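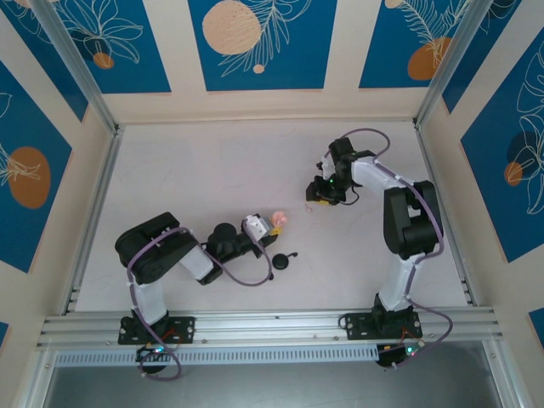
Início | Arquivo | Receitas | Sobre mim | Contacto

As coisas pequenas da mesa

Desde outubro ando a arrumar a minha mesa de trabalho, e queria escrever sobre isso antes que me esqueça. Peço desculpa se alguma frase sai torta, o português é a minha terceira língua e escrevo sempre devagar, com o dicionário aberto.

A minha regra antiga era simples: tudo o que é pequeno vai para uma caixa. O problema é que a caixa ficou cheia e eu deixei de saber o que tinha. Uma tarde tirei tudo para fora e contei 66 peças. Botões, tampas sem frasco, bocados de brinquedo, duas borrachas em forma de fruta, uma flor de plástico mole que comprei numa loja em Hulme quando ainda vivia lá. Essa flor não serve para nada e foi a primeira que guardei outra vez.

Eu gosto de mesa clara. A anterior era castanha, trouxe-a de Stenlow na mudança, e nela as coisas escuras desapareciam. Numa superfície quase branca vê-se logo uma tampa preta, mesmo de longe. O que custa mais a ver são os bocadinhos pálidos, cor-de-rosa claro ou creme, que só encontro quando passo a mão. Também se notam os riscos. No princípio esfregava-os todos os dias com bicarbonato, agora deixo-os estar. Uma mesa onde se trabalha tem riscos, e estes não saem.

Arrumo assim: primeiro separo por cor, depois por tamanho. Sei que muita gente faz por uso, mas eu não consigo, porque metade destas coisas não tem uso nenhum. O amarelo fica num frasco de compota. O rosa fica numa caixinha de metal que diz Trundstead na tampa e que antes tinha bolachas. O preto fica numa gaveta com divisões, que me custou 74 coroas em segunda mão, e o vendedor queria 80.

As peças redondas e baixas são as mais difíceis. Não se agarram bem com os dedos, é preciso arrastá-las até à borda da mesa ou pegar-lhes de lado. Se têm um cabinho ou uma pega, já é outra coisa. As moles apanham-se bem, mas trazem pó e têm de ser lavadas com água e um pouco de sabão.

Ainda me falta uma gaveta inteira, a dos fios e elásticos, e não sei por onde lhe pegar. Vi no catálogo da Kesside umas caixas baixas com tampa transparente que talvez sirvam. Se alguém as tem em casa, gostava de saber se fecham bem e se a tampa não amarelece ao sol, pois a minha janela apanha luz a manhã toda.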